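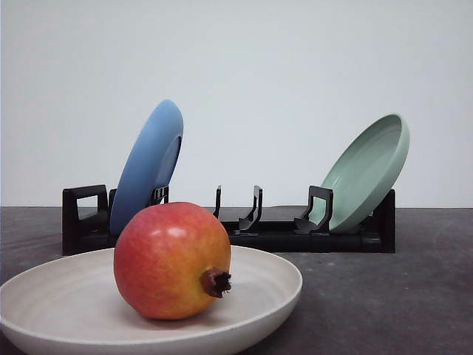

Unit 5: Building a League Schedule

Reading before class: the Falleo League packet, sections on venues and travel. Bring a calculator.

1. The basic count

In a single round robin, every team plays every other team once. With n teams, the number of games is n × (n – 1) ÷ 2. In a double round robin, each pair meets twice, once at each home court, so you drop the division by two.

The Falleo League has 27 teams. A single round robin is 27 × 26 ÷ 2 = 351 games. The league office also books 21 games for the postseason, which brings the season total to 372. Use 372 whenever a problem says "full season."

Check the odd number. With 27 teams, one team has to sit out each round. This is called a bye. A single round robin for 27 teams therefore takes 27 rounds, with 13 games in each.

2. The circle method

Write the teams in two rows. For an odd number of teams, add a blank entry called "bye." Hold one entry fixed and move all the others one place clockwise after each round. Teams facing each other across the rows play that round.

The circle method gives you the pairings only. It says nothing about who is at home, and a schedule copied straight from it can leave a team with a long run of road games. Home and away are assigned in a second pass.

3. Constraints

Hard constraints cannot be broken. Soft constraints can be, but at a cost. Sort these before you start:

Arena not available (hard)
Two teams sharing one arena on the same night (hard)
No more than three road games in a row (soft in this league)
Rivalry games in the second half of the season (soft)

Ilden and Wumgate share an arena, so they can't both be at home on one night. Leone loses its building for most of October to a trade show. Most students place Leone first and work outward – a good habit, as the tightest team leaves you the fewest choices.

4. Travel

Travel is measured as total miles for one team over the regular season. In the packet, Leone's first draft came to 3,762 miles. Trips that go from one road game directly to the next are counted city to city, without a return home in between. Forgetting this is the most common error on the homework.

Homework

a) Use the circle method to write out the pairings for a group of 5 teams, with byes.
b) Assign home and away so that each team has two home games and two road games.
c) Rework Leone's October using the packet. Show the new mileage total and name any soft constraint you broke.

Hand in part c on a separate sheet.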